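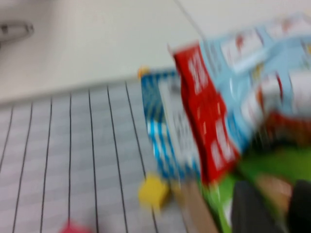 Indine is a community radio station, and we've been on the air (and very nearly always on time) out of the second floor of the old Heritz building since the days when our whole record library fit in a couple of milk crates. We play local bands, we put on radio plays, we let people talk for an hour about polka if they've got an hour of polka in them. A lot of the work starts on paper, spread out on a white tabletop or on a pale grid with black lines running down it, where somebody tries to figure out how a fiddle trio, a ghost story and the weather are all going to fit before nine. We love that part! Then the red light comes on and the plan goes wherever it goes.

What we do

We broadcast 119 hours a week, all of it made by people who live close enough to hear it on a kitchen radio. Mornings are mostly music and talk. Afternoons belong to the specialty shows, which change every season and range from gospel quartets to homemade synthesizer noise (the synthesizer people are lovely, and they bring snacks). Evenings are when we go live, with bands in Studio A, readings in Studio B, and on the last Friday of the month a full-length radio drama with everybody crowded into whichever room has the better door for slamming.

Overnight we run a music mix picked by our hosts. It's put together by hand, one song after another, and it takes ages. We've been told by bakers, nurses and at least one snowplow driver that it keeps them company, and that's plenty of reason to keep doing it.

How we got going

The station began as a Thursday night tape-swapping club in the back of a shoe repair shop. People brought in recordings they'd made of their friends' bands, of church suppers, of their grandparents telling stories, and everyone copied everyone else's. At some point the pile of tapes got big enough that it seemed silly to keep it to ourselves. A low-power license followed, after a great deal of paperwork and one very long winter, and our first broadcast was a brass band recorded in a parking garage. The echo was terrific. We still play it every January on our anniversary, tape hiss and all.

We moved into the Heritz building when the shoe shop closed. It had been a piano warehouse, so the floors are strong and the freight elevator is enormous, and we've never had any trouble getting a drum kit upstairs. The big room facing the street became Studio A. The smaller one in back, where the pianos used to be tuned, became Studio B, and it's still the quietest spot on the block.

The Eltalitz Sessions

If you've heard of us from out of town, it's probably through the Eltalitz Sessions, our live series for bands and solo players who haven't put out a full album yet. Each act gets an afternoon in Studio A, a proper sound check, a hot meal and 50 minutes on the air, uncut. No retakes, no fixing it later. We've had false starts, broken strings, a singer who got the giggles and couldn't stop, and some of the most beautiful music we've ever been in a room with.

We've recorded more than 70 sessions so far, and every one of them can be heard in our listening room. The acts keep their own recordings and can do what they like with them. A few have gone out as EPs, one was pressed on a very handsome green seven-inch, and one is the hold music at a dentist's office across the river, which delights us no end.

Radio plays at Van den Broek Hall

Twice a year we leave the building and take the drama group over to Van den Broek Hall for a show in front of an audience. Scripts come from our writers' table, which meets on Tuesdays and is open to anyone with a story and a thick enough skin to hear it read out loud by strangers. We've done mysteries, a western, a comedy set entirely in a bus station, and a three-part science fiction serial with a theremin in it.

The sound effects are made live at the front of the stage, so you can watch a storm get built out of a metal sheet and a bag of dried peas. Kids tend to drift down to the front row for this and stay there. We hand out the shakers at intermission and then we do our best to get them back.

Learning to make radio

You don't need any experience to be on Indine. Really, none! Our training course runs over six evenings and covers microphones, the mixing board, editing, interviewing, and what you are and aren't allowed to say on the air. By the fourth evening you'll be running the board for somebody else's practice show, and by the sixth you'll have made a half hour of your own. It goes out on the Sunday new voices slot, so tell your family.

We also run a summer workshop for teenagers, who are much faster at the editing software than we are and have very strong feelings about theme music. The workshop group makes its own weekly show through the fall and books its own guests. In August 2022 they gave us an all-day broadcast of nothing but songs by bands from local high schools, past and present, and people pulled their cars over to listen. We've been trying to keep up with them ever since.

Visiting

The listening room is open Wednesday through Saturday, noon to six. Come in through the side door by the loading dock, take the stairs or the elevator to the second floor, and follow the noise. There are headphones, chairs, a shelf of zines and show posters, and a turntable you're welcome to use if you're gentle with it. If the light over Studio A is on, please wait until it goes off before you cross the hall, as the floorboards creak and the microphones are good.

Bands who'd like to play a session can drop off a recording or mail one in, in any format at all, cassettes included. Put a phone number on it. We listen to everything from start to finish, usually with the windows open and a pot of coffee on, and we write back to everyone, though in the busy months it may take us a few weeks.

Tune in any time, call the request line on Saturday mornings, and if you pass the building and hear something you like coming out of the upstairs windows, come on up.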